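Skullar Board > Home & Garage > Storage and Clearing Out

Topic: Does the "one bin" method do anything for anybody?

rustybucket
Posted 2000-09-10
My sister-in-law swears by the Sestitano book and now my wife has it. The idea is you get one big bin, put everything from the junk drawers and shelves into it, and whatever you haven't pulled out after 38 days gets thrown away or sold. I read the first two chapters and I'm not buying it. Where does the 38 come from? He never says. I own a pipe wrench I use every third year and I am very glad to have it when I do.

Mottram_Lane
Re: one bin
We did it last winter. It works fine if you stick to it. The number doesn't matter, he just needed one.

rustybucket
Re: one bin
If the number doesn't matter why is it on the cover?

petal536
Re: one bin
I'm with rusty. The book is padded out with letters from happy readers and not one of them writes back a year later. I'd like to hear from the guy who had to buy his stuff all over again. Also he sells the Rirnetti bins through the back page, so of course the answer is a bin.

Ilango Kandasamy
Re: one bin
You don't have to buy his bins. Any big one with sloping sides will do, and the slope helps because small things slide down to where you can reach them. My rule is that the bin never gets more than half full. Once people fill it to the top they stop looking in it and then it's just a bigger junk drawer.
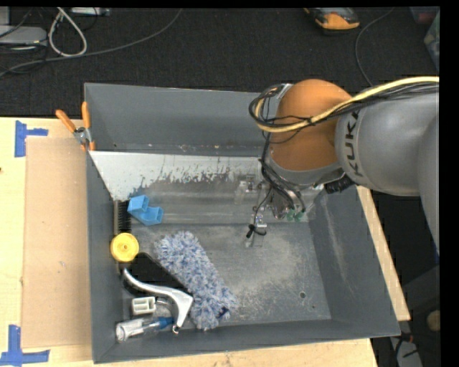

Mottram_Lane says half full is too strict for a family of five and that the whole point is to get everything into one place first and argue about it later.

Ilango Kandasamy
Re: one bin
Then use two bins. I still say half.

petal536
Re: one bin
Two bins and it isn't the one bin method anymore, is it. This is what I mean. Every time somebody says it didn't work for them, the rules change a little.

Bangera_Bill
Re: one bin
I kept a list when we tried it. 106 things went in and I took out maybe a third before the time was up. We gave the rest to the church sale. Since then I have missed a tape measure and a funnel, so call it five bucks. I don't think it changed my life but the hall closet shuts.

rustybucket
Re: one bin
Ok, that's a fair report and more than I got out of the book. But did you need a bin for that? You could have gone through the closet on a rainy afternoon.

Bangera_Bill
Re: one bin
Could have. Didn't for eleven years.

Mottram_Lane
Re: one bin
Exactly!! That's all it is, a kick in the pants.

rustybucket
Re: one bin
Twenty dollars for a kick in the pants. I'll let her try it on the kitchen. The garage is off limits and the wrench stays on its hook. Will post in October if we're still speaking.

petal536
Re: one bin
Please do. And write down what you have to buy back.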